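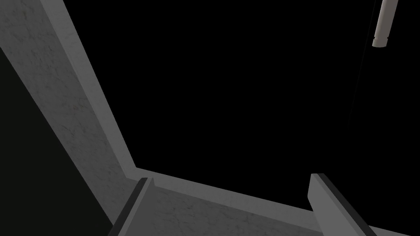 Simulated view over the gripper fingers at the corner of the marble worktop, white cylinder at upper right.

27/09/2019
Worktop handling cell, Garkodstead workshop. Entry by Ziad Nassar.

Simulation work on the Prirness cell continued this morning. The model has the two fingers open, with the marbled ledge between them. The right fingertip overlaps the upper line of the ledge in this view, and the clearance must be read from the model and not judged by eye. The area past the stone renders as solid black. Colleagues using the model for training have asked for a floor and walls to be added. Request accepted, low priority.

The white cylinder remains in the model under the name "rod 2". Its position should be checked against the layout drawing before anyone relies on it. The thin line near it is very hard to make out on the office screens and should be given a stronger colour.

Run of 100 simulated approaches to the corner: 81 completed, the remainder stopped by the contact limit. The stopped runs are saved under Flutska, in the folder for this cell. I have not yet sorted them by approach angle.

Effect on staff duties

The meeting with the finishing team was held after the run. Under the present arrangement two people turn and place each worktop by hand, and the same two people inspect the edge while they do so. The proposal moves the turning to the cell. The inspection stays with the finishers, but it would become a separate task with its own bench and its own time on the job sheet.

The team raised the following, recorded for the January review:

Faults in the bevel are often found by touch during turning. If the cell does the turning, that check is lost unless it is written into the inspection step.

Operators wish to be able to stop and restart the cell themselves. At present a restart requires a call to the office — this was considered unacceptable on the late shift, and I agree.

Pay grades for those trained on the cell are not settled. The question has been passed to the works manager. No member of the workshop should be asked to sign the training sheet until a written answer is received.

Training time under the Ersoy plan is too short for staff who have not used a simulator before. A second session is to be added.

Next: lower the approach speed near the corner, repeat with 200 approaches, and compare the stopped runs with today's. Contact limit to remain unchanged. Draft wording for the inspection step to go to the finishers before it goes to the office.

Z.N.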